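연습은 왜 늘 자기 시간에 하나

29 Dec 2018

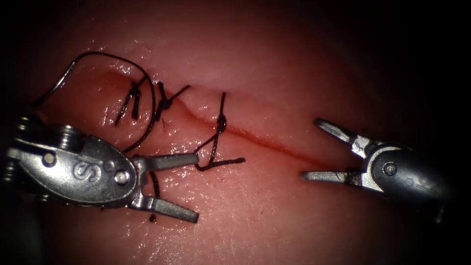 Trinidad Olmedo는 지난 글에 이렇게 달았다. 연습 시간을 근무로 쳐달라는 건 욕심이라고, 자기 때는 다들 퇴근하고 남아서 했고 그게 당연했다고. 손기술은 결국 본인 재산 아니냐고도 했다.

재산이라. 반만 맞는 말 같다. 그 손을 쓰는 건 병원이고 덕을 보는 건 환자다. 그런데 비용은 왜 제일 어린 사람이 다 내는지.

7월에 Toledo에 갔을 때 들은 얘기. 거기 전공의들은 봉합 연습이 근무표에 박혀 있단다. 주 2시간. 고작 두 시간인데 그게 있고 없고가 다르다고. 우리는? 당직 끝나고 새벽에. 졸면서 매듭 묶는다. 그렇게 익힌 손이 좋은 손일리가 없지 않나.

한 해 내내 적어봤다. 퇴근 후에 연습한 시간, 324시간. 수당 없음. 기록도 없음. 평가서에는 "자기계발 우수" 한 줄 들어갔다. 고맙긴 한데.

돈 얘기도 해야겠다. Fundthorpe에서 여는 주말 과정이 200유로. 교통비 따로. 실이며 기구는 Zustero에서 각자 주문. 월급 빤한 사람들이 이걸 자비로 한다. 집안 형편 되는 동기는 두번 세번 듣고, 안 되는 동기는 유튜브 본다. 실력 차이가 여기서 벌어지는데 나중에는 재능 차이라고들 부른다. 이게 제일 화난다.

선배 세대 고생을 깎아내릴 생각은 없다. 힘들었겠지. 근데 힘들었다는 사실이 그 방식이 옳았다는 증거는 아니다. 밤새고 배운 사람이 잘하게 됐다면 밤새서가 아니라 그만큼 많이 해봐서일 것이다. 많이 하는 건 낮에도 된다.

예산이 없다는 답은 지겹다. 회의실 이름 바꾸고 간판 새로 다는 돈은 있었다. 주 두 시간 비우는 게 정말 그렇게 어려운가. 교수님들 회진 시간 조금만 당기면 되는 거 아닌지. 물론 과마다 사정 다르다. 응급 많은 과는 매주는 무리일수도 있고, 그럼 격주라도.

Olmedo 씨 말대로 욕심일지도 모르겠다. 그래도 내년 근무표 짤 때 또 꺼낼 생각이다. 연습 시간 칸 하나, 일단 그것부터.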